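How Does an Apple Get on a Ship?

I grew up in Vernley, where almost everybody has an apple tree or lives next door to one. When I was little I figured every apple got eaten by somebody down the road. Nope! Lots of them go on a trip much longer than any I'd ever taken.

When a farmer sells food to people in another country, we call it an export. When we buy food from far away, like bananas, we call it an import. Same trip, really — it just depends which end you're standing at.

So let's follow one apple. It gets picked in September and goes to a packing house, where it's washed, sorted by size and put in a box. Then an inspector takes a look. Inspectors are checking for bugs and plant diseases, because a tiny beetle that's no big deal in one place can be a giant pest in another. If all is well, the farmer gets a special paper that says so.
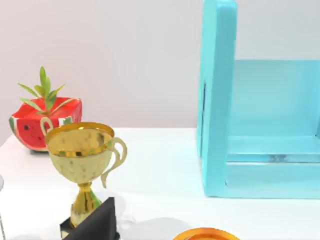 A little green plant in a watermelon planter, with a gold trophy in front.

Next comes my favorite part, the cold box! It's a huge metal container that works like your fridge. Our apple might ride in it for 11 days on the ocean, or a lot longer if the ship makes 2 or 3 stops. It stays chilly the whole way, so the apple keeps crisp.

At the other end, more people check the papers, and sometimes the farmer's buyer pays a tax called a tariff. A big tariff can make the apple cost more at the store, and then shoppers might pick a different one.

Next time you're at the grocery store, look for the tiny stickers on the fruit and see how many countries you can find. My record is 6!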